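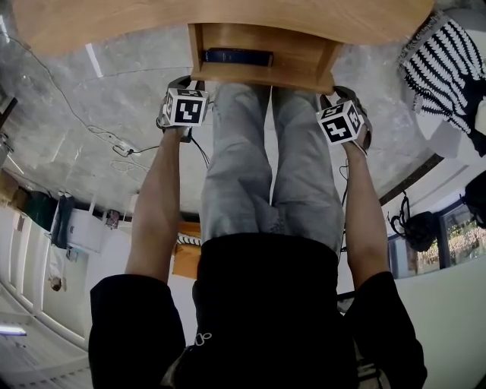 How long should you let bread dough rest in the fridge before you bake it? Overnight at least, and for my money 14 hours is the sweet spot with a plain white loaf.

OK so quick post, kids' pickup soon. Ruth Ñahui emailed after the last one asking why her loaves come out flat as a plate. She's doing everything right on paper. Same flour as me, same salt, long cold rest. My guess is her fridge. Mine runs cold and hers (she checked) was set way warmer, so the dough just kept going all night and had nothing left by morning.

What I do. Mix after dinner. Flour, water, salt, a spoon of starter. No kneading, just a few folds while I do dishes. Leave it on the counter until it looks puffy, then shape, then into the basket, plastic bag over the top, bottom shelf. Go to bed.

Morning — oven on full with the pot inside. Dough goes straight from the fridge into the hot pot. Don't let it warm up first. I used to, because a book told me to, and all I got was a sticky mess I couldn't score.

Lid off after a while, when you can smell it. Sorry, I know people want minutes. My oven lies by 15 degrees one way or the other so my minutes are no use to you.

Flour stuff. The mill in Cladbridge changed thier bread flour in November and it drinks way more water now. If you buy from there and your dough suddenly feels like modeling clay, that's why. Add a splash. Chiến Dương says he went back to supermarket flour and can't taste the difference. I can, a little. Mostly in the crust.

Oh and somebody asked about rye. I've made 2 all-rye loaves in my life and the second was worse than the first. Not the person to ask. Maybe a bit of rye mixed in, a handful, that's nice. Makes the kitchen smell good too.

Things I still get wrong: slicing too early. Every time. It's gummy in the middle and I eat it anyway with to much butter.

Next time I want to try the seeded one from Garrido, the bakery by my sister's place. Pumpkin seeds, something sweet in there, maybe honey? Asked at the counter and they just smiled. If anyone has a recipe that's close, comments are open.

Ruth, turn your fridge down and write me back.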